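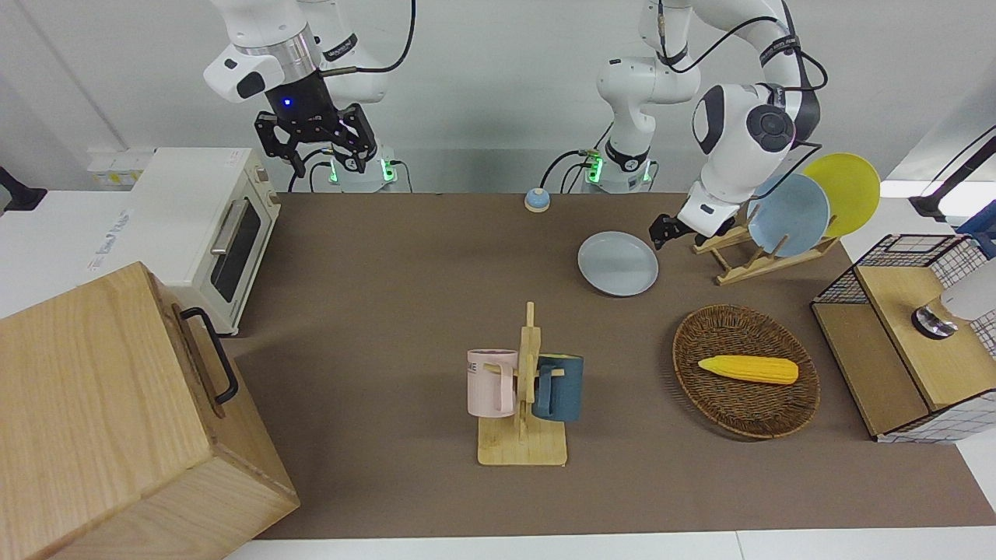
Two-arm bench at the Cillora open day, dish rack task.

Forum > Manipulation and grippers > Visits and shows
Thread: Cillora open day, notes on the kitchen bench

wristflange
Went to the Cillora open day in November and only now typing up my notes. Most of the afternoon was talks, which I skipped. I spent it at the kitchen bench, run by Tala Tannous, who took technical questions between runs.

Layout as I noted it: two white arms on the far edge of the table, parallel grippers on both, dish rack on the right, mug tree at the front, toaster oven on the left. Task set for the day was plates into the rack, mugs onto the tree, corn into the basket. Each run started from a reset done by hand. Policy trained on 578 teleoperated episodes, all recorded on that bench. They ran it 16 times while I was there and I logged 11 as complete, meaning every item placed and no human contact.

Failures were mostly the last plate. The fingers close on the rim, the plate rotates a few degrees in the grip, and the lower edge then lands on a slat instead of between two. It does not detect this. It lets go.

tundum_tim
What was the time per run? Success rate without cycle time doesn't tell me much.

wristflange
Fastest complete run was 240 seconds, slowest complete was 308. I timed from first arm motion to both arms back at rest. The runs that failed I did not time.

Kestrelvale
Four minutes for some plates and two mugs. We had a Magagula cell doing crockery into baskets years ago and it was well inside that with suction and a fixed pattern.

wristflange
Did the Magagula cell know where the crockery would be?

Kestrelvale
To the millimetre, yes. That is the point of a fixture. If I can spend a day making a tray and get rid of the perception problem, I will make the tray.

halfduplex
Different job. A tray is fine when you own the upstream process. The open day bench has things lying flat on a table at whatever angle the last person left them. A flat plate is awkward for a parallel gripper in any case, as you need the raised rim or you need to drag it to an edge. Which did they use?

wristflange
Rim. One finger over, one outside, slight tilt on the wrist before closing. I didn't see an edge drag in any of the runs. I asked Tannous and she said they had recorded some early on and dropped them from the set, as the plate went on the floor too often.

Zaid Hourani
I was there too, same bench, later slot. I'd disagree with 11 out of 16 as a fair figure. In at least two of the runs you probably counted, the mug went on the peg only after the arm knocked the tree and the tree moved. The handle was hooked at the end, fine, but I wouldn't call it a controlled placement.

wristflange
I counted end state. Contact with the tree is in my notes for three runs. If you exclude those, it's 8.

Zaid Hourani
Then I'd quote both. People will lift the 11 out of this thread and leave the definition behind.

wristflange
Fair. Both it is.

tundum_tim
Was it bimanual in any real sense, or two single arms taking turns?

wristflange
Mostly turns. Left arm worked the rack side, right arm sat back over the oven side for long stretches. No handovers in the runs I saw. The controller supports them according to Tannous, but this task doesn't call for any.

halfduplex
Any word on force sensing at the wrist? The plate-on-slat failure sounds like something you'd catch with a threshold on vertical load before release.

wristflange
Asked that. None fitted. They estimate from motor current, and she said the noise at low speed is bigger than the weight of a plate. Zanance were offering a wrist sensor at the next stand, and she didn't sound keen on the added length.

Kestrelvale
Added length, added cable, added calibration. On that I agree with her.

halfduplex
I don't. A short wrist sensor costs you a little reach and it would fix your commonest failure. Reach isn't the limit on a table that size.

Zaid Hourani
It might be for the rack. The left arm is already folded quite tightly at the elbow to get its gripper down in front of the slats. Add length past the wrist and you're changing every recorded pose.

halfduplex
OK, that's a better argument than cable.

tundum_tim
Did anyone ask whether they'll release the episodes?

wristflange
Someone did. Answer was "under discussion". Edited March 6, 2021 to add the second count, 8 of 16 with no contact on the mug tree.

Kestrelvale
I still want to see it against a tray.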